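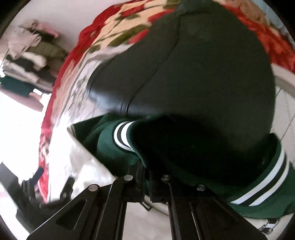

そで口やすそのしましまの部分は、どうしてのびたりちぢんだりするの?

糸を「表の目」と「うらの目」のたてじまにならべて編んであるからだよ。目と目のあいだがじゃばらみたいに折りたたまれていて、ひっぱると広がり、手をはなすともとにもどるんだ。

この編み方には名前があって、「リブ編み」とか「ゴム編み」とかいいます。ゴム編みっていうけど、ゴムが入っていなくてものびるんだよ。わたしは子どものころ、ぜったい中にゴムひもが入ってると思いこんでいて、古いセーターのそで口をはさみで切って調べたことがあります。出てきたのは毛糸だけ。母にはものすごくおこられました(そのセーター、まだ着るつもりだったんだって)。

さて、今日は服のお話です。それも、ベッドの上にどさっとおいてある上着の話。学校から帰ってきて、上着をぬいで、ぽいっ。やるよね? わたしは大人だけど、やります。

ベッドの上でくしゃくしゃになったスタジャン風の上着って、じつはいい教材なんです。ハンガーにかかっているときは、上着はただの「上着の形」をしているでしょ。ところがくしゃっとなると、そで口がくるんと上を向いたり、しましまのリブがななめに走ったりして、どこがどんな布でできているかがよくわかる。深緑のふわっとしたニットのところと、白や緑のしまが入ったリブのところでは、しわのでき方がぜんぜんちがうんだよ。

■ 編んだ布と織った布

布の作り方には、大きく分けて「編む」と「織る」があります。

編んだ布は「ニット」。糸で小さな輪っかを作って、その輪っかに次の輪っかを通して、また通して……と、ずーっとつなげていきます。セーターもくつ下もTシャツも、ぜんぶ輪っかのなかま。Tシャツもニットって聞いて、びっくりした人もいるかな? わたしはびっくりしました。虫めがねで見ると、小さなVの字がぎっしりならんでいるよ。

織った布は、たての糸とよこの糸を交差させて作ります。上、下、上、下。おりがみを細く切ってカゴみたいに組んだことがある人は、あれを糸でやっていると思ってね。シーツやハンカチは、たいていこっちです。

どっちかわからないときは、指でつまんでそっと横にひっぱってみて。びよーんとのびたら編んだ布、あんまりのびなかったら織った布のことが多いよ。「多い」って書いたのは、織った布でものびる糸をまぜてあることがあるから。ジーンズにもそういうのがあるんだ。

■ どうして首やそで口だけリブなの?

手を通すときのことを考えてみよう。そで口は、手のひらが通るくらい広くないとこまるよね。でも、手が通ったあとも広いままだと、そこから風がびゅーっと入ってきて寒い! 広がってほしいときに広がって、あとはきゅっと手首にくっついていてほしい。わがままなお願いだけど、リブ編みはそれができるんです。

しましまのもようは、のびちぢみとは関係ありません。白い糸、緑の糸、黒い糸と、とちゅうで色をかえて編むと、しまになるだけ。リブの「みぞ」はたて向き、色のしまはよこ向き。同じところに二つのしまがかくれているわけです。スタジャンみたいな上着でよく見るのは、もともとスポーツのチームの色をそで口やえりに入れていたからなんだって。

■ つやつやの黒い服はどう?

ニットのとなりに黒いつやつやした服がおいてあると、光り方のちがいがおもしろいよ。ふわふわのニットは、細かい毛があっちこっちを向いているから、光がばらばらの方向にはね返って、しっとりした色に見える。表面がつるんとしている革や、革みたいな生地は、光がそろってはね返るから、てかっと光ります。

革みたいな服には、動物の皮から作る本物の革と、布の上につるつるのまくをはった「合成皮革」があって、見ただけでは大人でもまちがえます。服の内がわについている小さなタグ(品質表示っていうよ)を読むのがいちばん。わたしの友だちのマノン・ボーリューは、十年も「本物の革」とじまんしていたジャケットのタグを読んで、しばらくだまっていました。

厚みのある生地は、ぐしゃっとおいても細かいしわになりにくくて、もこっと丸くふくらみます。うすいハンカチをおいてみると、ぺたんこになるでしょ。布の厚さって、丸めてみるとすぐわかるんだ。

■ 花がらのベッドカバー

赤いバラがどーんと大きくさいたベッドカバー。うちのおばあちゃんの家にもありました! こういう花は、一つずつ糸で作ったものもあるけれど、布にあとから色をのせた「プリント」がとても多いです。

見分けるには、うらをめくってみて。表ははっきりした花なのに、うらがうすくぼんやりしていたら、プリントかもしれません。もようごと織ってある布だと、うらにもようがさかさまの色で出てきたりするよ。めくるときは、上にのっている服をどけてからね。わたしは服ごとめくって、ぜんぶゆかに落としました。

■ やってみよう:服のしまい方

ニットの上着は、ハンガーに長くかけておくと、自分の重さでかたがびよんとのびることがあります。だから、たたむのがおすすめ。

1 前を下にして、平らなところに広げる。
2 手でなでて、しわをのばす。
3 左右のそでを、せなかのほうへ折る。
4 すそのほうから、半分に折る。
5 リブのところは、ひっぱらずにそのままにしておく。

革や革みたいな上着は、はんたいに、太めのハンガーにかけます。折り目がつくと、なかなか消えてくれないんだよね。それから、ぎゅうぎゅうにつめこまないこと。

わたしのクローゼットはせまいので、たたむ服のたなを「アンデル」、かける服のほうを「コルミエ」とよんでいます。名前をつけると、なんだかちゃんともどしたくなるんです。みんなもすきな名前をつけてみてね。

■ もらったおたより

シャーンドル・ラカトシュくんから、「そで口がのびてだるだるになったら、もう直らないの?」という質問がきました。

いい質問! ウールのセーターなら、そで口だけをぬるま湯でぬらして、形をきゅっとととのえて、平らにおいてかわかすと、少しもどることがあります。ただし、糸がくたびれてしまっていると、もどりません。それと、そでをひじまでぐいっとまくるくせがある人は、だるだるになるのが早いよ。やる前には、おうちの人といっしょに洗い方のタグを見てください。水でぬらしちゃいけない服もあるからね。

次は、ボタンとファスナーのお話をします。ファスナーの歯をじーっと見ておいてね!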